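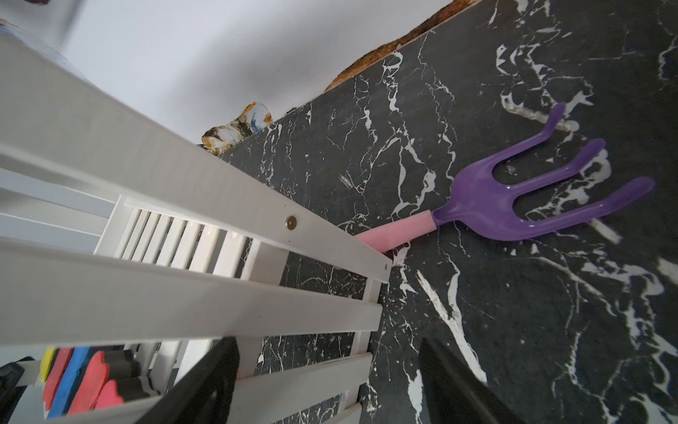

Why do gardeners loosen the soil before they plant seeds?

Loose soil has small gaps in it. Air and water move through the gaps, and new roots can push between the crumbs without much force. In hard soil the gaps are squashed shut, so water sits on top and roots grow slowly or bend sideways.

What soil is made of

Soil is a mixture of tiny pieces of rock, rotted plants, water and air. The rock pieces come in three sizes. Sand is the largest, silt is smaller and clay is the smallest. Clay pieces pack closely together, which makes clay soil sticky in winter and hard in summer. Sandy soil drains quickly and dries out first.

How soil gets hard

Feet press it down. Heavy rain does the same to bare ground, and the top layer can dry into a crust. A seedling may not be strong enough to break through.

How deep to dig

For small seeds such as lettuce or radish, loosen the top 5 cm. For carrots, loosen at least 20 cm and take out the stones, or the carrots may fork. Do not dig when the soil sticks to your shoes. Wet soil forms lumps that set hard.

Test your soil

Put soil in a clear jar until it is one third full. Add water almost to the top, close the lid and shake for 10 seconds. Leave it for a day. Sand settles at the bottom, then silt, then clay. Bits of dead leaf float.

Words to know

Compacted: pressed tightly together.
Tilth: how crumbly soil is.
Drainage: how water passes down through soil.

Written by Nestor Talavera. Last checked March 4, 2020.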